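Call for Participants: Student Manipulation Project, Fall Term
Posted 30/07/2018

The Harnent Robotics Club is looking for new members to join its two-arm manipulation project for the fall term. The project is open to undergraduate students in any department and to high school seniors who live close enough to get here twice a week. You do not need to own a robot or have worked with one before. You do need to show up.

What the project is

The project is called Rirkine. It started in April as a class assignment and kept going after the class ended. The goal is to get a pair of robot arms to do simple table tasks: pick up an object, pass it from one side to the other, put it in a container, take it out again. A person drives the arms by hand first, through a pair of control handles, and each run is recorded. The recordings are then used to train a program that tries the same task with no one on the handles.

So far the group has recorded 1,385 runs across 19 tasks. We want to get through at least 40 tasks before the spring competition, and the current team is too small for that.

The work is slow in places. A new task usually takes a full evening before the first usable run. You will move the same ball to the same basket many times, from different starting spots, and you will write down what you did each time. If that sounds dull, the software side may suit you better, but everyone does some of it.
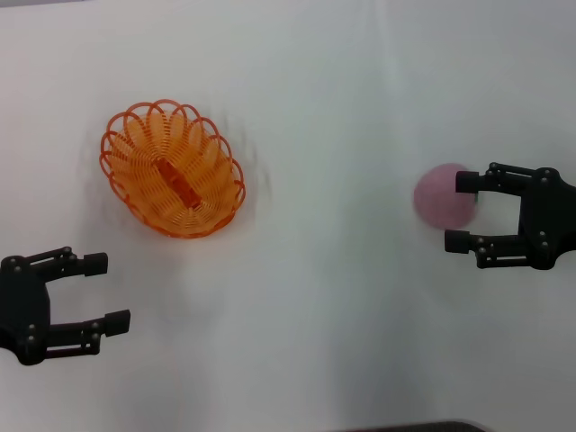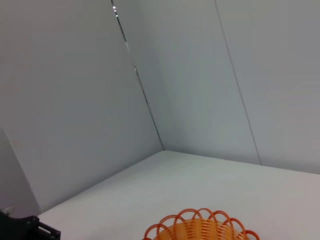
The orange basket on the work table, in two camera views.

We are filling the following roles.

Operators

Operators drive the arms and record runs. This is where most new members start. Training takes two sessions. In the first you watch and learn the stop procedure. In the second you drive with an experienced member next to you. After that you work in pairs, one person on the handles and one person on the computer, and you switch every half hour.

Good operators are patient and steady. Gaming experience helps less than people expect. You should be able to stand for an hour at a time, or tell us if you need a stool, and we will set the handles lower.

Data reviewers

Reviewers watch recorded runs and mark them as good, bad or unclear. They also trim the dead time at the start and end and fill in the task label. Most of this can be done from home on a laptop once you have an account. You need decent spelling and the ability to follow a written guide that is longer than it should be (we are working on that). Reviewers come in person once every two weeks to go over the runs marked unclear.

Software

We need people who can write Python or are well into learning it. Current jobs include cleaning up the recording script, which loses a camera feed every so often and does not tell anyone, and building a better screen for the reviewers. Our training code is called Cellik and was written mostly by students who have since graduated. Somebody has to read it and write down how it works. Experience with Linux is useful. Experience with machine learning is welcome but we can teach the basics.

Mechanical and electrical

One or two people to look after the hardware. Tightening screws, replacing finger pads, routing cables so that they do not catch, printing small brackets. You should be comfortable with hand tools and willing to label things. Students in the machine shop course can ask their instructor whether the hours count toward shop credit. We cannot promise it.

Time commitment

The team meets Tuesday and Thursday evenings from 6:00 to 8:30 in the Mughal Building, lower level. We ask operators and hardware members to make at least three sessions out of every four. Reviewers and software members can do more of their work on their own time but should plan on four hours a week in total.

The term runs from the first week of September to the second week of December. Members who want to stay for the spring and travel to the competition should say so on the form. There are limited seats in the van, and they go first to people who have been in the lab regularly.

Pay and credit

These are volunteer positions. There is no pay. Undergraduates may register for one credit of independent study, graded pass/fail, with a two-page report at the end. High school students can get a signed letter for service hours or a college application. Dinner is provided on Thursdays.

There is no club fee for first-year members. Returning members pay the usual dues.

Safety and lab rules

Every member completes the lab safety session before touching the equipment. It lasts an hour and is offered on both meeting nights during the first two weeks. If you miss all of them you will have to wait until October.

Closed-toe shoes are required. Long hair is tied back and lanyards come off. No food or drink in the arm area. Nobody reaches over the table while the arms are powered. Members under 18 need a form signed by a parent or guardian, and they work only when an adult supervisor is in the room.

How to apply

Pick up an application at the Mughal Building front desk or download it from the club page. It asks for your name, year, the role you want, a second choice, and the evenings you can make. There is one short written question: describe something you built, fixed or took apart, and what went wrong. A paragraph is enough. Please do not send a resume unless you are applying for a software role.

Applications are due by the last Friday in August. Last year we received 57 and it took us almost two weeks to answer everyone, so please wait that long before writing to ask. Applicants for operator and hardware roles will be invited to a short visit, where you can see the setup and try the handles. Software applicants will get a small task to do at home, which should not take more than an evening.

If you applied last year and were not placed, you are welcome to apply again. Put "returning applicant" at the top of the form and we will pull your earlier answers.

Questions can be left at the front desk or sent through the contact form on the club page. Put Rirkine in the subject line so it reaches the right team.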